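News from the tracking software corner

It has been a busy May for those of us looking after the Tallmont pose tracker, and we're pleased to say the new release is out at last. 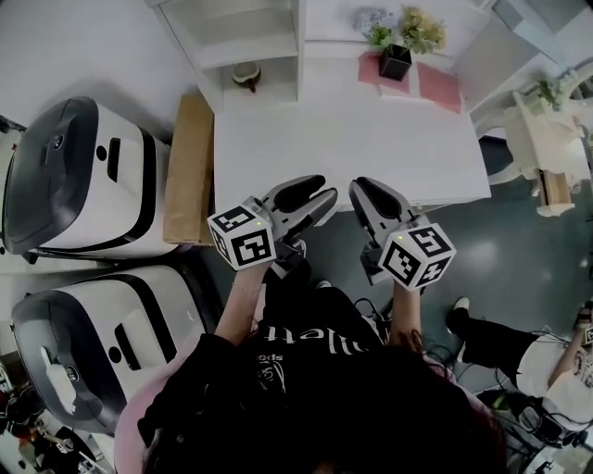
A reader in Jurkow wrote to ask whether the hand path still jumps when a marker cube turns quickly, as it had spoilt a good many of their recordings. It does so far less now, we're glad to report! The tracker used to trust whichever face of the cube it saw best, and now it weighs up every face in view and carries the last good motion across gaps of up to 4 frames – longer gaps are flagged for you to look at yourselves. Replay files from Vurneck load as before, though the first one may take 30 seconds while the index is rebuilt. Do please send us your awkward recordings by 29th May, the messier the better.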